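Gallery: Planning the Dismantling Bench at Lamitden

Welcome, and thank you for stopping by. We have been asked so often how a workshop of our size went about budgeting for robot equipment that it seemed kinder to put it all on one page, with the odd picture, than to keep answering the same emails in bits and pieces. Lamitden takes in old office computers and strips them for parts and metal, and this was our first year of putting serious money aside for automation.

We began in July by asking for quotes, and I will admit we asked for far too many. In the end it came down to Zeltard and Medik. Zeltard had the cheaper arm, but the gripper was sold apart, and so were the fingertips, the mounting plate and the cable kit. Medik put everything in one price, which made the sums a good deal easier to explain to the people who sign things off.

My best advice is to budget for fingertips as if they were printer ink. We set aside 846 pounds for spare tips and fixings in the first year, and I would do the same again – possibly a touch more. Ribbed tips suit sheet metal, and you will want a second, softer sort for anything with a connector on it.

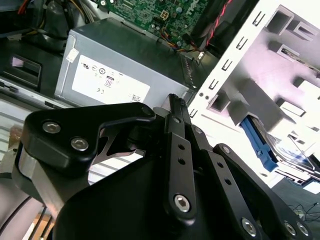
Then there is the matter of reach. A desktop case is a cramped place to work, what with the drive cage on one side and cables wherever you would rather they weren't, so do ask for the width of the gripper body as well as how far it opens. We left that off our first list of questions and had to go back to both suppliers, who were very patient with us.

Training came out at 14 hours, spread over a month so that the ordinary work could carry on. Orellana quoted us separately for a service visit every 8 weeks, and we have put that under running costs so it doesn't get lost among the one-off purchases. We also keep 20 per cent back for the things we haven't thought of yet – last quarter it went on a sturdier bench and better lamps.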